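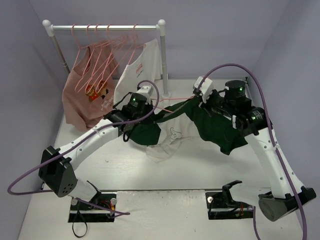 Hanging Sleeveless Shirts So They Stay on the Hanger

Laundry notes, revised 30 July 2020
Ridwan Pangaribuan

Sleeveless shirts are light, have wide armholes and offer very little shoulder fabric for a hanger to hold. A T-shirt with sleeves can sit well off center and stay put. A tank top in the same position will work its way down one arm of the hanger and drop. The notes below cover hanger size, the order of handling, spacing on a freestanding rail and printed fabrics. They apply to adult and children's sizes unless stated.

Hanger width

Lay the shirt flat and measure between the outer edges of the two shoulder straps. The hanger should end just inside that measurement. If the ends project past the straps, they push into the armholes and leave points in the fabric. If the hanger is much too short, the straps slide inward and the neckline sags.

Children's shirts need children's hangers. An adult hanger forced into a small neck opening will stretch the ribbing, and ribbing that has been stretched several times does not fully recover. Keep the two sizes on separate rails or use one color for each.

Plain plastic hangers are adequate for cotton knit. For slippery fabrics, choose a hanger with notches or wrap each end with a narrow rubber band, placed where the strap will rest. Wire hangers leave a line in damp knit and can rust at the hook.

Loading from the hem

Pulling a hanger down through the neck is the usual cause of a stretched collar. Load from the bottom instead:

1. Turn the shirt right side out and find the front. On printed shirts this is obvious. On plain shirts look for the label or the lower side of the neckline.
2. Hold the hem open with one hand.
3. Pass the hanger up inside the shirt, hook first, until the hook comes out through the neck.
4. Seat one strap on its end of the hanger and hold it there.
5. Draw the other strap across and seat it.
6. Hold the hanger by the hook and pull the hem down lightly at both side seams.

Step 6 evens out the fabric. If the hem hangs lower on one side, a strap is off its mark; correct it before the shirt goes on the rail.

A second person can speed up a large load. One holds the hanger level and the other seats the fabric. Pull sideways only far enough to remove slack. Knit fabric held under tension between two points will grow in width and lose length.

Taking a shirt off

Lift the hook clear of the rail before removing the garment. Tugging a shirt down while the hanger is still hooked puts the whole load on one strap and can tip a light rack. With the hanger in hand, slip one strap off, tilt the hanger and let the shirt slide free. Return the bare hanger to the rail with its hook facing the same direction as the others.

Spacing on the rail

Air-drying shirts need a hand's width between hangers. Dry shirts in storage can hang closer, but they should not be compressed. Bare hangers left among the clothes tangle at the frames and catch on straps, so slide them to one end and fill from the other.

Do not hang garments over an end connector or against a post. The fabric rubs each time the rack is moved, and damp cloth resting on bare metal may pick up marks. Wipe the rail with a dry cloth before each wet load.

Distribute weight from both ends toward the middle. A small rack with all of its load at one end will lean, and the joints will loosen. The Vestby rail in my laundry room is rated by its instruction sheet for 6 kg. A wet cotton tank top in an adult size weighed 400 g on the kitchen scale after a short spin, and a full load of them comes closer to the limit than it appears. The joints on that rack are push-fit and need to be pressed home again every few weeks.

Tabletop racks

A short rack that stands on a table is useful for sorting, mending and children's clothes. Check the following:

Clearance. The longest hem should clear the surface. If it does not, the bottom edge will crease and, when damp, dry slowly.
Feet. Each foot should sit flat. Put a piece of rubber shelf liner under any foot that slides.
Surface. Use a wipeable tabletop or cover it with a towel.
Position. Stand the rack toward the back so there is space in front to lay out the next garment.

Printed shirts

Large prints are heavier and stiffer than the knit around them. Hang these shirts so that the print is flat and does not touch the print on the next garment. Two printed faces pressed together in a warm room can stick. Turning the shirts to face the same way is enough to prevent it.

Wash prints inside out at 40 degrees Celsius or lower, and turn the shirts right side out once they are dry. Do not iron directly on a print. Iron from the reverse, or place a plain cotton cloth over it.

When to fold instead

Heavy knits, ribbed tanks with narrow straps and anything with a high elastic content keep their shape better in a drawer. Fold the shirt in half lengthwise with the straps aligned, then in thirds from the hem. Straps that have already lengthened can be shortened at the shoulder seam with a single row of stitching. Use a stretch stitch and a ballpoint needle, and test on the seam allowance first.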